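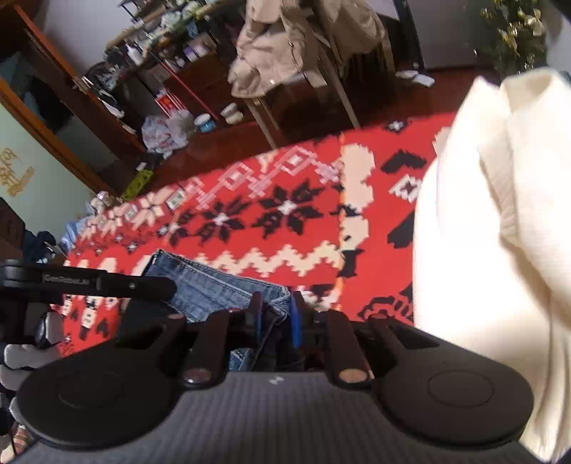

Photo: Hivside Household Help, reader submission

Laundry and Clothing Care > Folding and Storage

Sorting clothes on a red patterned rug: is there a risk of color transfer?

Status: Answered
Answers: 3

Question

I am seeking guidance on the use of a living room rug as a sorting surface for clean clothing. Our apartment has no table large enough for the purpose, and the bed is in use at the times when I am able to do the laundry. I therefore fold on the rug. It is bright red, with black star or snowflake motifs and white zigzag bands, and it lies on a dark wooden floor. The label on the underside has worn away, so I cannot state the fiber or the type of dye.

The items that concern me are of two kinds. The first is blue jeans, faded and washed many times, which I fold and place directly on the rug. The second is a cream-white knitted garment that I would prefer not to lose. I have read conflicting statements as to whether the red of a rug may mark light clothing, and whether denim may mark the white portions of a rug.

My questions are as follows.

Is it acceptable to leave folded jeans on a rug of this kind overnight?

Should a light knit be kept off the rug entirely, or is a short period acceptable if both are dry?

Is there a simple test that does not require sending the rug to a cleaner? The nearest one is in Morsy and does not collect.

The room also serves as our storage area. There is a tall wooden shelving unit at the far side, already crowded with household items, so any solution that involves additional furniture is unlikely to be practical.

Answer 1 (marked as accepted by the person who asked)

Color transfer between a rug and clothing depends principally on moisture, pressure and time. When both surfaces are fully dry, the risk from a short period of contact is low. It increases considerably if the clothing is still damp at the seams and waistband, as jeans very often are when the rest of the fabric feels dry.

The following test may be carried out at home. Dampen a plain white cotton cloth with cool water and press it firmly on a red area near the edge of the rug. Hold it in place for 2 minutes and examine the cloth in daylight. Repeat the test on a black area, as dark dyes frequently behave differently from the red. If any color appears on the cloth, damp clothing should not be placed on the rug at any time.

The same test should be applied to the jeans. Use the inside of the hem. Faded denim that has been washed many times usually releases very little indigo, but the inner seams can hold more than the outer surface.

With regard to the knitted garment, I would recommend keeping it off the rug even where the test is clear. Color is only part of the concern. Wool and pile rugs shed fine fibers, and red lint on a cream knit is tedious to remove. Spread a clean cotton sheet over the rug before sorting and fold the knit first. Knits should be stored flat – hanging them for long periods may stretch the shoulders.

Jeans may be left overnight on the sheet if they are dry. I would not leave them directly on the rug, chiefly on account of dust and foot traffic.

Answer 2

I agree with the accepted answer on the sheet. We keep an old flat one folded on the lowest shelf for this purpose, and it takes up almost no room. It is washed with the towels every Monday.

One addition. Please vacuum the rug before sorting and not afterward. Grit works its way into knitted fabric and is difficult to shake out. If lint has already reached the garment, a soft clothes brush used in one direction is preferable to adhesive rollers, which may pull at the ribbing.

Answer 3

I have put clothes on a red rug for years and nothing has ever happened to them. In my opinion the matter is being made more complicated than is necessary. Fold the jeans, put them away, and buy a drying rack. Jusano in Bronov had some in October.

Comment on Answer 3, from the person who asked

Thank you. A rack would not fit beside the shelving unit. I have carried out the cloth test described in the first answer. The red left no mark, but there was a faint gray tint from one of the black motifs, and I will use a sheet from now on.

Was this page helpful? Yes (53) No (9)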